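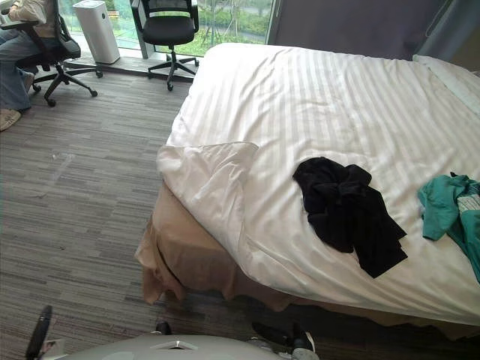

Ntombi Pretorius
March 28, 2019

Thursday goal: a bed with zero clothes on it. We are at two items. Strong start, weak finish.

Ntombi Pretorius
The black one has been worn once, so it's too dirty for the drawer and too clean for the wash. I own 8 hangers and no policy. 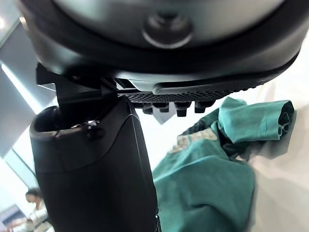 Ntombi Pretorius
Anyway, the folding. Yolandi does sleeves in, bottom up, done. Mine come out shaped like a baked potato.

Ntombi Pretorius
Also paid extra for a duvet cover with satin stripes. They show every wrinkle. I'm told ironing it is an option. By whom, I won't say (Yolandi).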